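Clastgate Community Forum > Home and Garden > Hard rubbish and recycling

Topic: New sorting rules, what goes where?

drinmont_dad
Posted May 2020
The letter from council says soft plastics are out of the yellow lid bin completely. We used to put them in, tied up in a bag. Has anyone asked where they're meant to go now?

Lindsay Goodwin
They go in the red lid. I rang on Monday and waited 60 minutes to be told that. Bread bags, cling wrap, chip packets, all of it. Lids off bottles too, unless they're bigger than a drink coaster.

kero_tin
Lids off is wrong. The letter says lids ON for plastic milk bottles. Read the second page.

Lindsay Goodwin
I did read it. It says on for milk, off for glass. I should have said glass.

Arvo Halonen
I gave up going by the letter and set up my own system in the garage.
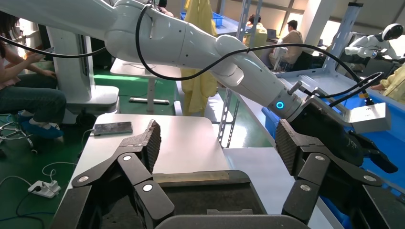 Most of what ends up in the wrong bin at our place is there because the kitchen only has one bin and everyone is in a hurry. So I put separate tubs near the back door for paper, cans and glass, and they get emptied on Sunday night. Paper is the one that fills first. For that I'd go with a blue plastic bin like the one on the right there, as the colour is easy for the kids to remember. Cans get rinsed, not washed. I paid $88 for the lot and haven't had a sticker on the yellow lid yet.

kero_tin
$88 for tubs? Cardboard boxes from the bottle shop do the same job and you can recycle the box.

drinmont_dad
Boxes go soggy if the cans aren't drained. Tried it over December and had to mop the laundry.

szabo_st_217
Glass is the bit that annoys me. We're at 217 and the truck goes past early, so if I put it out in the morning I miss it. Is anyone else on Szabo Street putting theirs out the night before?

Lindsay Goodwin
Yes, we do – handle facing the house. They're fine with it from 5 pm.

kero_tin
Some of us have to walk past those bins on the footpath at night. Put it on the nature strip at least.

szabo_st_217
Will do. Thanks Lindsay.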